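Last updated: May

Search this site Enter a word Go

How Do You Look After a Two-Armed Robot?

Hi! I'm Ivana Ibarra, and I take care of a robot at Nilholm. It has two arms, and each arm has a gripper, which is a kind of hand with just two pointy black fingers. Try picking up your pencil with only a thumb and one finger, and you'll know what my robot is dealing with!

My robot's job is to move orange liquid with a big plastic syringe (the kind with no needle). That sounds easy until you think about how much can go wrong. Squeeze too hard and the syringe gets bent. Squeeze too softly and it slips, and then I'm the one with the paper towels.

So every Wednesday, before it gets any work to do, I give it a checkup. I start with the fingers. I wipe them with a cloth, because sticky fingers are bad news for robots too. Then I open and close each gripper 20 times and listen. A happy gripper hums. A grumpy one clicks, and a click usually means a screw wants tightening.

Next come the cables. They carry power and messages to the grippers, and when an arm bends, its cables have to bend too. If one is pulled tight, I give it more slack. If one flops around too much, it could knock something over (ask me about the beaker I lost last year. No, don't).

Then I set the table. The cups go near the middle where both arms can reach, and I take the arms through the whole job very slowly. I've saved 7 resting spots for them, and number 5 is my favorite because it looks like a praying mantis.

My checkup notebook is on page 326 now, and it's mostly drips and doodles. What would you write on your robot's checklist? "Feed the robot" doesn't count, I've heard that one already! 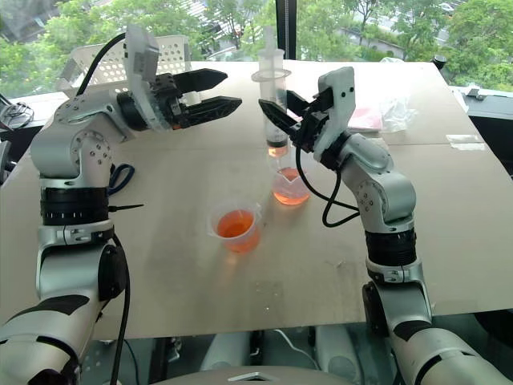
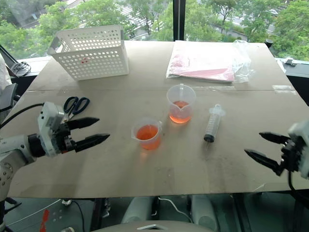
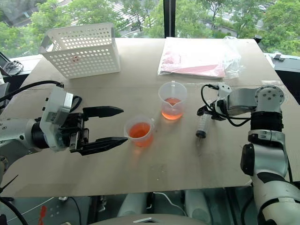 Two arms, one syringe and some orange liquid at my robot's table by the window.

Contact us | Copyright Nilholm | Back to top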